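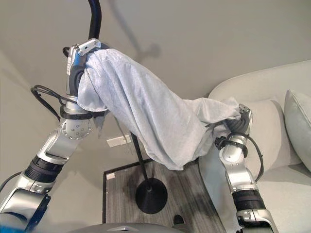

A blue-gray towel, held up by both ends.

Getting a decent radio signal in the kitchen

I've had a radio going in my kitchen for as long as I've had a kitchen, and for most of that time it hissed at me. My little Jivetti came from a yard sale with a bent antenna and no battery door (tape works fine), and it still pulls in more stations than the fancy thing I had before. Most of the trick is where you put it!

Get it off the fridge. I know, everybody puts it on the fridge. But that's a big metal box with a motor in it, and on AM you'll hear that motor kick in every time. Mine lives on the windowsill now, on the side of the house that faces the transmitter. If you don't know where your station's tower is, look it up online, it takes a minute.

For FM, pull the antenna all the way out and then start tilting it. Straight up isn't always best. I get my jazz station with it lying almost flat toward the sink, which looks silly and sounds great.

AM is different. The antenna for that is usually a bar inside the case, so fiddling with the rod won't do a thing. Turn the whole radio instead — a quarter turn can bring a ball game right out of the mud.

Still buzzing? Go around and switch stuff off, one thing at a time. Under-cabinet LED strips are terrible for this, and so are dimmers and cheap phone chargers. In my case it was the charger for a Drelby hand vacuum, plugged in around the corner in the hall, and I'd been blaming the station for 2 years.

If your radio has a screw terminal or a socket for an outside antenna, a plain wire dipole taped up in a T along the top of the window frame is a cheap upgrade. Keep it away from the power cords.

Scratchy volume knob: unplug the radio, take out the batteries, give the control a tiny squirt of contact cleaner made for electronics, and work the knob back and forth a couple dozen times. Let it dry completely before you plug it back in.

And wipe the grease off the speaker grille now and then with a barely damp cloth. I do mine on Sunday while the beans are soaking.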